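그릇을 엎어 놓는 사람들

3 Mar 2018

헝가리 남쪽의 작은 마을에서 점심을 얻어먹은 적이 있다. 집주인 허이날커 니트러이(Hajnalka Nyitrai)는 수프를 퍼 주기 전에 찬장에서 그릇을 꺼내 내 코앞에서 뒤집어 보였다. 바닥의 굽을 보라는 뜻이었다. 나는 배가 고팠고, 굽을 볼 줄 몰랐고, 그래서 고개를 아주 오래 끄덕였다. 그릇에 관심이 생긴 것은 그날의 일이지만 그날의 공로는 대부분 수프에 있다.

우리는 그릇의 안쪽만 보고 산다. 밥이 얼마나 남았는지, 국물에 파가 떠 있는지, 설거지한 사람이 고춧가루를 남겼는지. 바깥쪽은 손바닥이 대신 보고, 바닥은 식탁이 대신 본다. 그런데 그릇을 만드는 사람들은 정반대로 산다. 물레에서 떼어 낸 그릇을 반쯤 말려 거꾸로 엎어 놓고, 바닥을 깎는다. 도공의 하루 절반은 엎어진 그릇의 엉덩이를 들여다보는 일이다. 점잖은 직업이라고들 하는데 나는 잘 모르겠다.

니트러이 씨가 소개해 준 곳은 길 건너 공방 '파프'였다. 주인의 성이 파프라서 파프다. 코르넬 파프(Kornél Pap)는 간판을 새로 다는 데 돈을 쓰느니 가마에 벽돌을 한 장 더 얹겠다는 사람이고, 실제로 간판의 글자 하나가 떨어진 채 몇 해째 그대로였다. 성이 세 글자뿐인 사람으로서는 꽤 대담한 경영이다.

"손님들은 무늬를 보고 고르죠. 집에 가서는 무게 때문에 안 씁니다." 파프 씨의 말이다. 그는 내게 대접을 하나 쥐여 주고 눈을 감으라고 했다. 생각보다 무거웠다. 다른 것을 쥐여 주었다. 이번에는 생각보다 가벼웠다. 생각을 미리 해 두지 말라는 가르침인가 싶었는데, 두 그릇의 차이는 굽 안쪽을 얼마나 파냈느냐에 있다고 했다. 위에서 보면 쌍둥이였다.

굽을 깎는 연장은 쇠로 된 고리 모양 칼이다. 파프 씨는 이것을 열세 자루 갖고 있으며 두 자루만 쓴다. 나머지 열한 자루에 대해 물었더니 선물로 받았다고 했다. 도공에게는 칼을, 작가에게는 만년필을 선물하는 사람들이 세상 어디에나 있는 모양이다. 나도 만년필이 몇 자루 있다. 이 글은 노트북으로 쓰고 있다.
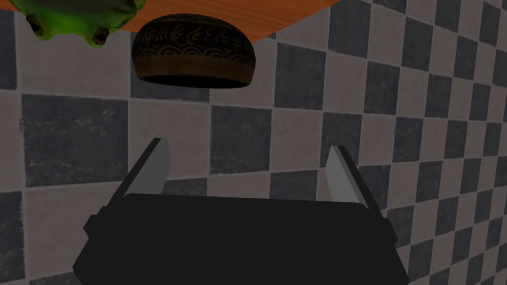 굽의 역사는 생각보다 실용적이다. 굽이 있으면 뜨거운 국을 담아도 상에 자국이 덜 나고, 손가락을 걸어 들 수 있고, 유약을 바를 때 잡을 데가 생긴다. 마지막 이유가 제일 중요한데 식탁에서는 아무도 고마워하지 않는다. 유약 통에 그릇을 거꾸로 담갔다 꺼내려면 어딘가는 쥐어야 한다. 바닥에 남은 손가락 자국은 그래서 생긴다. 골동품상은 이것을 '도공의 숨결'이라 부르며 값을 올리고, 파프 씨는 '닦는 걸 깜빡한 것'이라 부르며 값을 내린다. 같은 자국이다.

값 이야기가 나왔으니 말인데, 그의 대접은 한 점에 4,000포린트였다. 흠이 있는 것은 더 싸고, 흠이 있는데 그가 마음에 들어 하는 것은 팔지 않는다. 공방 안쪽 선반은 그렇게 해서 팔지 않게 된 그릇으로 꽉 차 있다. 이런 것을 재고라 불러야 할지 소장품이라 불러야 할지는 세무서와 의견이 갈린다고 한다.

갈색 유약에 대해서도 길게 들었다. 철분이 많은 흙물을 바르고 구우면 갈색이 나온다. 조금 더 두면 검은 갈색이 나오고, 조금 더 두면 다른 그릇에 들러붙는다. 그의 이웃 어틸러 샤르쾨지(Attila Sárközi)는 평생 이 색만 냈다. 여든이 된 지금은 가마를 놓았지만 오후마다 파프의 공방에 와서 남의 그릇을 엎어 본다. 한참 보고 나서 하는 말은 대개 "흠"이다. 파프 씨에 따르면 이 "흠"에는 두 종류가 있고, 좋은 쪽은 결혼식 날 이후로 들어 본 적이 없다. 누구의 결혼식이었는지는 끝내 말해 주지 않았다.

나는 샤르쾨지 씨에게 왜 갈색만 하셨느냐고 물었다. 통역을 맡은 니트러이 씨가 질문을 전하자 그는 창밖을 보다가 길게 대답했다. 손짓이 크고 중간에 노래 비슷한 대목도 있었다. 니트러이 씨는 다 듣고 나서 내 쪽으로 몸을 돌렸다. "갈색이 쌌대요."

엎어 놓는 습관은 공방 밖에서도 이어진다. 이 마을에서는 씻은 그릇을 마른 행주 위에 엎고, 마당의 개 밥그릇도 비가 오면 엎고, 누가 먼 길을 떠나면 그 사람의 컵을 엎어 둔다. 돌아오면 바로 세운다. 니트러이 씨의 찬장에도 엎어진 컵이 하나 있었다. 아들이 도시로 일하러 갔다고 했다. 나는 괜히 숙연해졌는데, 버스로 한 시간 거리이고 주말마다 온다고 했다. 그래도 월요일이면 엎는다.

우리 외할머니도 밥공기를 엎어 두셨다. 이유는 먼지였다. 찬장 문을 닫으면 될 일이었지만 찬장 문이 잘 닫히지 않았고, 찬장을 고치는 것보다는 공기를 뒤집는 편이 빨랐다. 세상의 풍습 가운데 상당수가 고장 난 문짝에서 시작되었으리라고 나는 의심하고 있다. 증거는 없다. 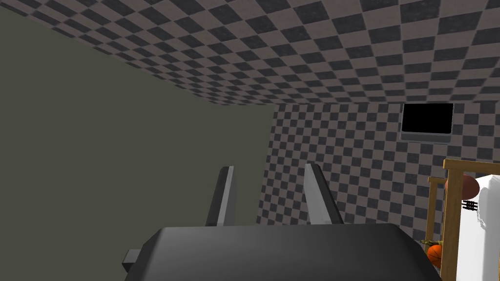

바둑판무늬는 벽에 있어도 눈이 바쁘다.

그릇의 뒷면에 인생을 건 사람을 한 명 더 만났다. 네덜란드인 수집가 테이스 티메르만스(Thijs Timmermans)다. 그는 아예 바닥만 모은다. 깨진 그릇에서 굽 부분만 남은 조각을 사들여 서랍에 넣고, 서랍마다 이름표를 붙인다. 온전한 그릇이 들어오면 난처해한다. 자리를 많이 차지하기 때문이다. 그의 아내는 온전한 그릇에 밥을 담아 먹고 싶다는 소박한 뜻을 여러 번 밝혔다고 한다.

티메르만스 씨는 조각 하나를 꺼내 손톱으로 가장자리를 튕겼다. 맑은 소리가 났다. 다른 조각을 튕겼다. 둔한 소리가 났다. 앞의 것은 높은 온도에서 구운 것, 뒤의 것은 낮은 온도에서 구운 것이란다. 나도 해 보았다. 두 조각 다 둔한 소리가 났다. 그는 손톱을 기르라고 조언했다.

그가 가장 아끼는 것은 엄지손톱만 한 조각인데, 바닥에 선이 하나 그어져 있다. 도공의 표시일 수도 있고, 가마에 넣은 순서일 수도 있고, 누가 못으로 긁은 것일 수도 있다. 그는 이 선에 대해 글을 한 편 써서 동호회 소식지에 실었고, 비탈리 레우첸코(Vitalii Levchenko)라는 회원이 반박문을 보내왔다. 반박의 요지는 선이 거꾸로 실렸다는 것이었다. 바닥에는 위아래가 없다는 재반박이 다음 호에 실렸다. 두 사람은 7월에 처음 만나 맥주를 마셨고, 그 뒤로 서로의 글을 더 열심히 반박하고 있다.

집에 돌아와 나도 찬장의 그릇을 전부 뒤집어 보았다. 대부분은 전자레인지에 넣어도 된다는 글귀가 찍혀 있었다. 굽은 하나같이 반듯하고 손가락 자국은 어디에도 없었다. 결혼할 때 받은 접시 한 장에는 아직 가격표가 붙어 있었는데, 준 사람이 지금도 가까이 지내는 친구라 금액은 밝히지 않겠다. 앞으로 그 친구에게 밥을 사게 할 생각이다.

파프 씨에게서 사 온 대접에는 국을 담아 먹는다. 갈색이라 미역국이 잘 보이지 않고, 굽을 조금 비스듬히 깎아 놓아서 식탁 위에서 아주 천천히 돈다. 편지로 물어보았더니 일부러 그런 것은 아니라고 했다. 샤르쾨지 씨에게도 그 이야기를 전했더니 "흠"이라고 하더란다. 어느 쪽 "흠"이었는지는 답장에 적혀 있지 않았다.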